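How to Test Whether a Robot Arm Can Do a Chore at Home

By Lalit Tiwari
November 3, 2022

People ask me whether a robot can do housework yet. The short answer is that an arm on a bench can do parts of some chores, slowly, if you set things up for it. The longer answer depends on which chore you mean, and the best way to find out is to test it. This guide covers one job, which is picking up small garden tools from a hard floor and putting them in a bin. It is the test we use at Bralside before we try anything harder.

You will need an arm with a two-finger gripper, a wrist camera, a bin, and a few hand tools you don't mind scratching. Soft fingers are better than hard ones for this. Ours is run from a laptop with Panlow, but any control software that lets you record and replay moves will do.

Step 1. Pick a chore with a clear end

"Tidy the patio" is too vague. "Every tool is in the bin" can be checked by anyone who walks past. Write the end state down before you start, along with what counts as a failure. We count a drop, a missed grip, and any time a person has to touch the tool.

Step 2. Clear and light the floor

Sweep first. Grit gets under the fingers and stops them from closing flat against a thin handle. Glossy tile throws back reflections, so turn off any lamp that shines straight down and use light from the side. Dark grout lines can also fool a simple vision program into seeing edges where there is no object. If yours does this, teach it what the bare floor looks like before you put anything down.

Step 3. Lay out the tools

Start with one tool and set it at an angle to the arm. A hand rake is a good first choice. The handle is round and easy to close on, but the tines curl up and the weight is not even from end to end. Plastic ones are light, and a bad grip will push them across the floor without much noise, so watch the camera view as well as the arm.

Bring the fingers down beside the tool and stop before they touch it. Check the wrist camera at this point. When the gripper is this low, a finger can fill a large part of the view and hide some of the floor and whatever is lying on it. If you can't tell where the handle is, back up and come in from another side. 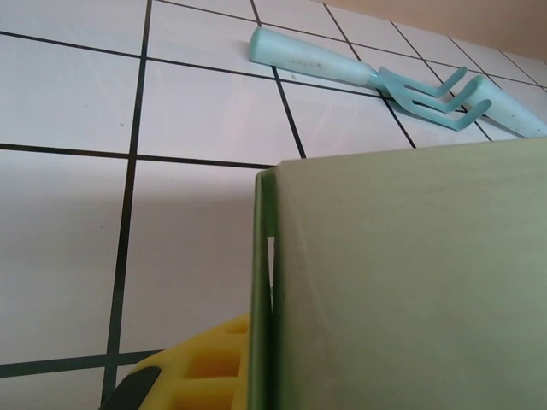

Step 4. Grip by the handle

Aim for the middle of the handle, or a little toward the head if the tool tips when lifted. Close slowly. Lift a short way, hold for 5 seconds, and look for slipping. If the tool swings, put it down and move the grip point. Don't try to fix a bad grip in the air.

Keep the fingers off the tines. They can catch in soft finger pads, and pulling them loose is how we tore our first set.

Step 5. Move to the bin and let go

Raise the tool well above the rim before moving sideways. Open the fingers all the way and wait a moment before backing off.

Step 6. Repeat and keep score

Run 30 tries with the tool in a new spot each time. Then add a second tool, close to the first. This is where most setups start to fail, as the arm may close on both handles or knock one away.

Write down the time for each try as well. An arm that gets every tool but needs the whole afternoon has not saved you any work. Chaturvedi, the workshop next door, stops the clock at 400 seconds for a full pickup, and we have copied that rule.

What to make of the results

If your arm can pass with one tool but not two, it is about where ours was in April. Tools that lie apart on a flat floor are within reach now. Tools in a heap, in grass, or under a bench are still faster by hand. Hoses are worse, and I would leave them alone.

The Clolard finger pads we use wear at the tips, so check them after every 100 grips and swap them in pairs.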